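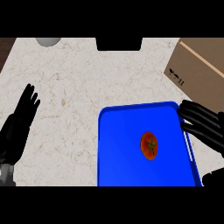

Farnaso to Reopen Stone Slab Line in October

Building materials supplier Farnaso will restart production at its slab finishing plant in October after an 11-week shutdown to replace the water recycling system, the company said in a notice to distributors.

The new closed-loop system filters stone dust from cutting and polishing water and returns the water to the saws. Rated capacity is 391 gallons per minute. The previous equipment, installed by Softić, was limited to 160 gallons per minute and had forced the plant to run its two bridge saws on alternating shifts.

Plant manager Huw Jarman said both saws will now run at the same time. Output is planned at 70 slabs per day in the first month, mostly marble and quartzite in 2 cm and 3 cm thicknesses.

The company has a backlog of 2,707 slabs. Orders placed before the shutdown will be filled in the order received, and fabricators do not need to resubmit them. Cut-to-size countertop orders will be accepted again once the backlog is cleared – no date has been given.

Prices for existing orders are unchanged. New orders will carry a revised freight charge based on crate weight instead of slab count.

Filter cake from the system, a compacted mix of stone powder and water, will go to Plestero for use as filler in floor leveling compound. It was previously sent to landfill. Ye-seo Ahn, who handles purchasing at Plestero, said the material must test below 20 percent moisture before each load is accepted.

Distributors with questions on delivery slots should contact Demetrius Fitzsimmons in the Farnaso order office.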